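**From:** Tadeo Escobar
**To:** Skendemell Preserving List
**Subject:** Re: White part of the mandarin, how much to take off?

Dear all,

Thank you to Rekha for her answer of Thursday, I quote it below because I have questions to two places in it.

> On the matter of the pith, I think people worry too much. When I put up
> segments in syrup I take off the rind by hand, then I pull away the thick
> threads that run from top to bottom, and I leave the thin ones. In the jar
> they go soft and after some weeks you do not notice them.
>
> If you want them quite clean, as in the shop tins, you must put the
> segments in warm water with a little bicarbonate, then rinse well. I did
> this in April with a whole crate from Javalcombe and I will not do it
> again. Half of them opened and the syrup was cloudy.
>
> Do keep the fruit whole until you have all of it peeled. Once the segments
> are apart they dry at the edges.
>
> Rekha Panicker

First question: when you say the thick threads, do you take them while the fruit is still whole, or after you divide it? I have tried both ways. With the whole fruit I can pull a long thread from the crown downwards and it brings the smaller ones with it, but on the sides it breaks and I start scratching with the nail, and then the skin of the segment opens. When I divide first, the threads are easier to see but there are so many small pieces to hold.

Second question is about the bicarbonate. My mother-in-law used it also, but she put the segments in cold water and left them for longer. She never wrote down the quantity. I would like to know if the cold way keeps them from opening. I do not want to lose a crate to find out, so if someone has done it with only a few fruits, please tell me.

For the syrup I am using the one from the old Clondlow leaflet, which is light, and I add a piece of cinnamon. My wife finds it too thin. The Rajput recipe that was sent here in the winter is much heavier and I have the feeling that the fruit floats in it. Perhaps I packed the jars badly. I had 2 jars where the top row of segments was above the liquid, and these became brown, so we ate them first with yoghurt and they tasted quite normal.

I should say also that not all mandarins are the same for this. The ones with the loose rind come out of it almost by themselves, but they keep a lot of white on them. The ones with tight rind are cleaner under it, but you need more force and you press the fruit. For the jars I prefer the loose ones and some patience. A fruit with the rind off and the pith still on it, cream-white with the orange showing through, is for me at the right point to stop and go to the next one. The threads I do later, sitting down, with the radio.

The rinds I dry on the oven rack with the door a little open. If they are still soft in the morning I give them one more day. Does anybody put them in the syrup? I tried a strip in one jar and it made the whole jar bitter, but maybe the strip was too wide.

I am away from Saturday, so if you answer after that I will read it when I come back.

With kind regards,
Tadeo

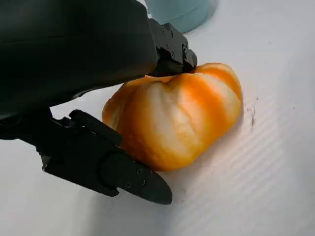
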